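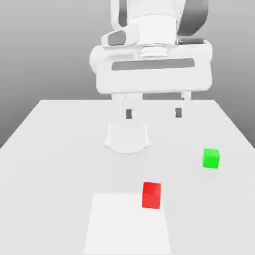
Print this page | E-mail this page

Frequently asked questions about renting a garden plot at Kurkden

We receive many of the same questions by e-mail, mostly in the spring, so we have put the answers on one page. If you do not find your question, please write to the Josto office. We answer in English and usually within six working days.

How can I get a plot?

You must fill in the request form and bring it to the office, or send it by e-mail. After this your name goes on the waiting list. When a plot becomes free, we call the first name on the list. If we cannot reach you in two weeks, we call the next person, but you keep your place for the following plot.

How long is the waiting list?

It depends on the size you want. For a small plot the waiting time is normally one season. For a large plot it can be three seasons or more. Kurkden has 234 plots in total, and most gardeners stay for many years.

Do I have to live nearby?

You must live in Kurkden or in Cikby. People from other places can be put on the list too, but they are called only when no local person is waiting.

What does it cost?

A small plot is $378 for one season and a large plot is double. The price includes water and the use of the common tools. It does not include seeds, compost or your own lock for the tool box. You can pay in two parts, the first in March and the second in July.

When is the garden open?

From March until the end of November, you can enter from 6 in the morning until it is dark. In the winter months the gate stays locked and the water is closed, but you may ask for the key if you have leeks or cabbage still in the ground.

Can I keep the same plot next year?

Yes. We send you a letter in January and you only have to sign it and return it before the end of February. Please do not forget this letter. Every year some gardeners lose their plot in this way and are very unhappy, and we cannot take the plot back from the new person.

What am I allowed to grow?

Vegetables, herbs, flowers and berries are all welcome. Trees are not allowed, also not small fruit trees in the ground. A small tree in a pot is fine if it makes no shade on your neighbor. Mint and horseradish must be grown in a pot, please. They travel under the path and it takes years to remove them.

May I use weed killer or insect spray?

No chemical products against weeds are permitted. Against insects you may use soap and water, or a net. For slugs, many people here put boards on the soil in the evening and collect the slugs from under them in the morning. It is not pleasant work but it is effective.

How does the watering work?

There is one tap for each row. Bring your own watering can, or take one from the shed and put it back after. Hoses are allowed only before 9 in the morning. In a dry summer we may stop the hoses completely, and then you find a notice on the gate. The big rain tank near the shed holds 1,000 gallons and is free for everybody to use, but the water is not for drinking.

Can I build something on my plot?

You may put up bean poles, a cold frame or a low tunnel. A greenhouse may not be higher than 6 feet and it needs our written permission before you start. Fences between the plots are not allowed. Concrete is never allowed, even for one post.

Where do I put my garden waste?

Green waste goes in the compost bays behind the shed. Cut long stems in short pieces first. Tomato and potato plants with blight must go in the closed gray bin and never in the compost. Plastic, wire and broken pots you must take home.

Where does the compost come from?

A part is made from our own green waste. The rest is delivered by Karimi in April and October. You can buy it by the wheelbarrow, and there is a price list in the shed. Please write down what you take.

Can I bring my dog or my children?

Children are very welcome as long as an adult is with them. Dogs must be on a short leash and stay on the paths.

I will be away for several weeks in the summer. What should I do?

Ask a neighbor to water and to pick your beans and zucchini. If you know nobody yet, write a note on the board in the shed with your plot number and the weeks. Usually somebody is glad to help in exchange for the vegetables. If you are sick or have another serious problem, please tell the office early, and we will look for a solution together.

What happens if a plot is not cared for?

First we send a friendly reminder. When nothing has changed after one month, we send a second letter with a last date. After this date the contract ends and the plot goes to the next person on the list. The money for the season is not returned.

How do I end my contract?

Send us a short letter or e-mail before the end of October. Leave the plot clean, without poles and nets, and bring the gate key back to the office. You then receive your key deposit.

Print this page | E-mail this page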